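Low-Cost Backdrops for Small Tabletop Booths
Kaan Tuncer and Songül Avcı, Dramlow, 27th January
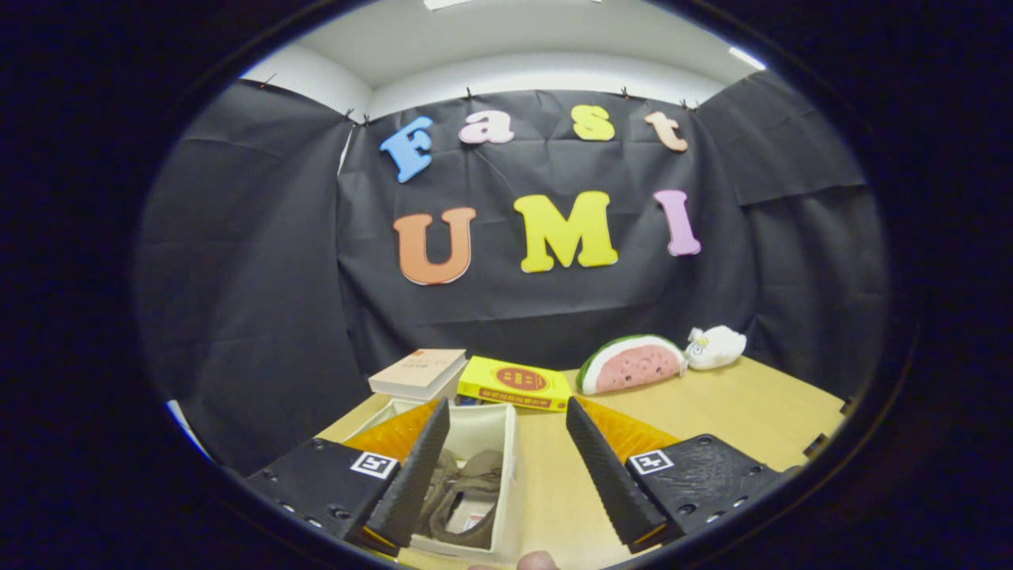 Our project compared ways of covering the walls of a small work booth so that objects on the table stand out from what is behind them. Bare white walls were tested first and gave strong glare from the ceiling lights. Black cloth was tested second. With clips along the top edge only, the cloth hangs in folds and creases, and a pair of clips sits next to the left inner corner. Foam letters pinned to the middle, such as the sky-blue F and the orange U, remained easy to read from the front of the table.

Glare was scored on a scale from 0 to 4 by 22 students in our year. The cloth scored lower than bare wall in every lighting condition. Fabric weight was 200 grams per square meter. A lighter sample from Fairweather let the wall show through and was dropped.

Creases were the main fault. Steaming the fabric before hanging reduced them, but they came back where the cloth was folded for storage. The next trial will use a weighted hem and the same table height of 700 mm.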